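Where Does a Pill Go After You Swallow It?

When I was eight I had a terrible earache, and my grandmother gave me a spoonful of pink medicine and told me to wait. I remember lying there thinking, hang on, how does it know? I swallowed it. It went down into my stomach. My ear is way up here! Did the medicine have a map?

I've been working with medicines for a long time now, and kids still ask me that exact question whenever I visit a school. So let's follow a pill and find out.

First stop: your stomach

You gulp some water, and down the pill goes through a stretchy tube called the esophagus (say it like this: ih-SOF-uh-gus). The tube squeezes behind the pill and pushes it along, a bit like squeezing toothpaste.

Then — plop — it lands in your stomach, which is full of strong acid. The acid is there to help break up your food, and it works on lots of pills too. The pill gets soft, crumbles and starts to dissolve. 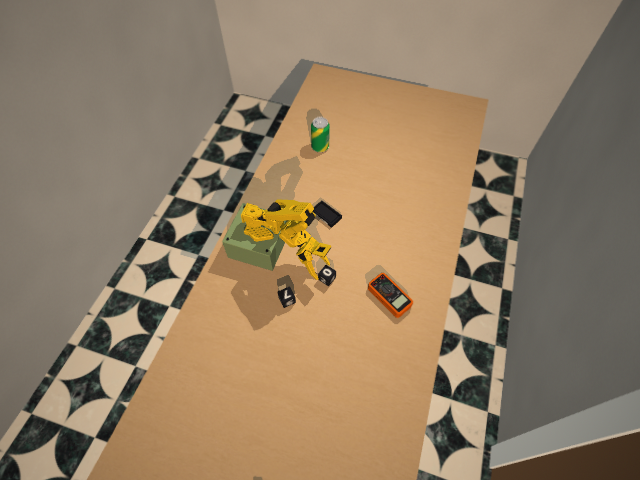 Some medicines don't like acid at all, though. It would wreck them before they could do any good. Those pills wear a special coat that holds together in the stomach and only falls apart later on. My friend Azra Nikolovski makes coatings like that, and she calls them raincoats, so I call them raincoats too. It's one reason you should never crush or chew a pill unless a grown-up has checked with a pharmacist first. You might be ripping its raincoat off!

Second stop: the small intestine

Next comes the small intestine, and whoever named it was having a laugh, because in a grown-up it's up to 20 feet long. It's only called small because it's skinny.

The inside is covered in tiny bumps like the fuzz on a towel. They're called villi (VIL-eye). A fuzzy towel soaks up more water than a flat sheet of plastic, right? The villi soak up food the same way, and they soak up medicine too. The bits of medicine are so tiny by now that they can slip through the wall and into your blood.
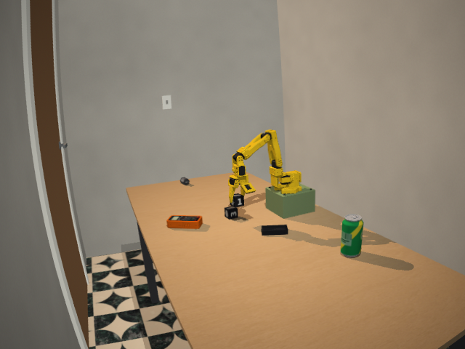

A long wooden table and a star-patterned floor.

Third stop: the liver

I thought the blood would whoosh the medicine straight off to my ear. Nope! Blood from the intestine goes to the liver first.

Your liver sits on your right side, tucked up under your ribs, and it checks what's coming in. It's very good at changing chemicals into other chemicals, and it can't tell that your medicine is there to help. So it grabs some of it and changes it before it ever gets to the rest of you. Scientists call this the first-pass effect. (You can use that one at dinner.)

The people who invent medicines know the liver is going to do this, so they plan for it. Sometimes they put extra in the pill to make up for what gets lost. Sometimes they skip the whole trip and use a shot or a skin patch instead.

Now it goes everywhere

After the liver, the blood carries the medicine to your heart, and your heart pumps it all around your body. I mean all around. Toes, elbows, nose, ears.

So that's the answer to my question. The medicine didn't have a map! It went nearly everywhere, and my ear just happened to be one of the places.

But why did it help my ear and leave my toes alone? Well, lots of medicines work a bit like keys. Parts of your body have tiny locks on them called receptors, and when the right key fits the right lock, something happens. Other medicines, like the ones that fight germs, go after parts that germs have and you don't. Mine was one of those. There were no bad germs in my toes, so it didn't have a job to do there.

Sometimes a key fits a lock we didn't want it to open. That's how you can get a side effect, like feeling sleepy from an allergy medicine.
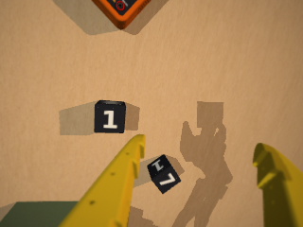

Wood-grain tabletop with part of an orange tray or container at the top.

How it leaves

Medicine doesn't stay in you forever. The liver keeps changing it, a little more each time the blood comes around, and your kidneys filter the leftovers out. Where do they go then? Into your pee! Every class I've ever told this to has fallen apart laughing, and last November a boy named Ademir laughed so hard he got hiccups.

That's why the label might say "every six hours." By then a lot of the first dose is gone, and you need the next one to keep enough in your blood. Too little won't do the job, and too much can make you really sick, so only take medicine when a grown-up you trust gives it to you.

Try this at home

Ask a grown-up for two sugar cubes and two glasses of water, one warm and one cold. Drop a cube in each at the same moment and watch which one disappears first. Then try it again with one whole cube and one crushed cube, both in cold water. Write down what you think will happen before you start!

Words to remember

Dissolve: to break up into bits so tiny they mix right into a liquid.
Villi: the little bumps inside your small intestine.
Receptor: a tiny "lock" in your body that a medicine can fit.
Dose: how much medicine you take at one time.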